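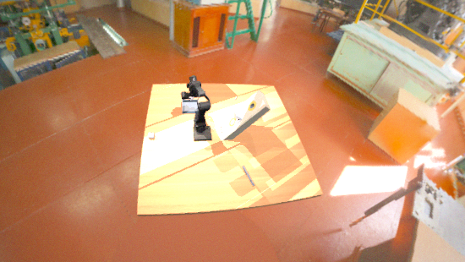 Roboterarm in der simulierten Werkstatt. Der blaue Stift liegt auf der Matte.

Kann der Roboter schon aufräumen? Werkstatttipps für Ungeduldige

Seit ich in der offenen Werkstatt Inville den Kurs »Ordnung am Arbeitsplatz« gebe, kommt zuverlässig die Frage, wann das endlich eine Maschine erledigt. Kurze Antwort: Fegen Sie bitte weiter selbst. Die lange Antwort hat mir Deepak Goel gegeben, der bei uns die Simulationen betreut und mehr als 2000 Durchläufe mit seinem Programm Vulasix hinter sich hat. Von den letzten 74 Versuchen, einen Stift in den Becher zu stellen, gelangen zwölf. Mein Neffe schafft ungefähr dieselbe Quote, isst aber mehr.

Was man von den Maschinen trotzdem lernen kann:

Kleinteile auseinanderlegen. Was dicht beieinander liegt, greift der Arm gern im Doppelpack. Menschen mit Arbeitshandschuhen übrigens auch.

Auf das Licht achten. Harte Schatten auf der Arbeitsfläche verwirren die Bilderkennung, und wer je eine Unterlegscheibe im Streiflicht gesucht hat, fühlt mit. Eine matte Lampe von links (für Rechtshänder) hilft beiden.

Hohes nach hinten. Große Klötze und Kästen gehören an die Rückseite des Tisches, sonst verschwindet dahinter alles, was man in den nächsten fünf Minuten braucht.

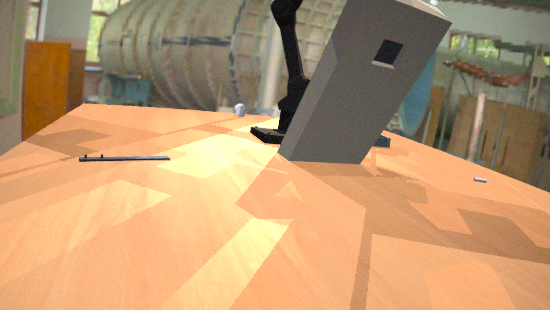 Der Arm neben dem grauen Block, rechts dahinter ein halb verdecktes Kästchen.

Feste Plätze vergeben. Ein Umriss mit Filzstift auf der Unterlage genügt. Der Maschine erspart das viel Rechnerei und Ihnen den Satz »Eben lag er noch da«.

Und zu Hause? Spülmaschine ausräumen, Socken paaren, die Schublade mit den Kabeln - alles vertagt. Sägespäne unter der Werkbank ebenfalls. Ein Sauger, der stur seine Bahnen fährt, kommt mit freiem Boden gut zurecht, mit einer Verlängerungsschnur eher kurz.

Im März probieren wir das Sortieren von Schrauben. Bis dahin: Marmeladengläser, Deckel unters Regalbrett geschraubt, Gläser von unten eindrehen. Bei mir hängen 13 davon, und kein einziges braucht ein Update.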